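Chapter 4

Where the Goods Wait: Shops, Stockrooms and Supply

Before you read this chapter, think back to the last time you went into a shop for one particular thing and found the shelf bare. Perhaps it was a birthday candle, or the only sort of cat food your cat will look at. You may have grumbled a little, bought something else and gone home. The shop, meanwhile, lost a sale it never knew about, and that small, silent loss is where our subject begins.

In Chapter 3 we followed the shopper from the door to the till. Now we are going to walk the other way, through the swing doors at the back, past the staff coats and the kettle, and out to the yard where the lorries come in. It is a part of retailing that most customers never see, and I must admit it is the part I have always liked best. My first Saturday job was in a stockroom, and I can still fold a cardboard box flat faster than anyone in my family.

Let us start with a shop. Lammers is a household goods shop in the market town of Stultau, and we shall come back to it all the way through the chapter, so it is worth getting to know it now. The manager, Frauke Kröger, took over from Ingeborg Voß, who had run the place in her own way for many years and kept most of the stock list in her head. When Ingeborg wanted more washing-up bowls, she looked at the pile, thought about the weather and the time of year, and telephoned the supplier. Very often she was right! But when she retired, the knowledge went with her, and in her first August Frauke found herself with a stockroom full of paddling pools and not a single jam jar to sell, in a town where everybody makes jam.

What had gone wrong? Frauke had ordered by looking at what was selling in the last week of July, which was a hot one. The pools arrived as the rain did. The jam jars, which take longer to come because they travel from further away, should have been ordered well before anyone in Stultau had picked a plum. The gap between placing an order and having the goods on the shelf is called the lead time, and it is the first of the key terms you will need.

The second is safety stock. This is the little extra that a shop keeps in hand in case the delivery is late or the customers are keener than usual. Suppose Lammers sells 2 jam jars a day (a quiet month, clearly) and the lead time is 7 days. Frauke will sell 14 jars while she waits, so if she orders when there are exactly 14 left, and all goes well, the new ones come as the last one leaves. All does not always go well, so she adds 4 jars as her safety stock and places her order when the shelf and stockroom together are down to 18. We call that figure the reorder point.
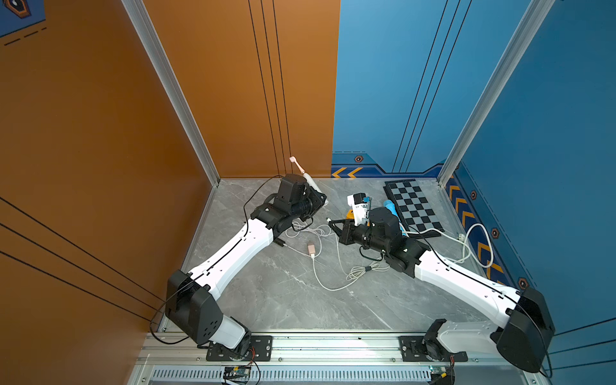 What you will learn in this chapter

By the time you reach the end, you should be able to explain lead time, safety stock and reorder point in your own words, and work out the last of these from simple sales figures. You should also be able to say why a chain with many branches might build a central warehouse, and why a single shop such as Lammers would usually buy through a wholesaler instead.

Do keep a calculator nearby for Section 4.2, though the sums are gentle ones.

4.1 From one shop to many

Across the square from Lammers stands a branch of Citer, a grocery chain with 100 shops. If every one of its managers did as Ingeborg did and rang each supplier in turn, the telephones would never stop, and a biscuit factory would have to send a van to every town on the map. So the biscuits go to a central warehouse first, by the lorryload, and are sorted there into smaller mixed loads, one for each branch.

This saves a great deal on transport, and it allows Citer to ask for a better price. It also costs money — a warehouse has to be heated, lit, staffed and insured, whether the biscuits sell or not. We shall look at how a firm weighs up the two sides in Section 4.3, but you might like to jot down your own thoughts first and see how they compare.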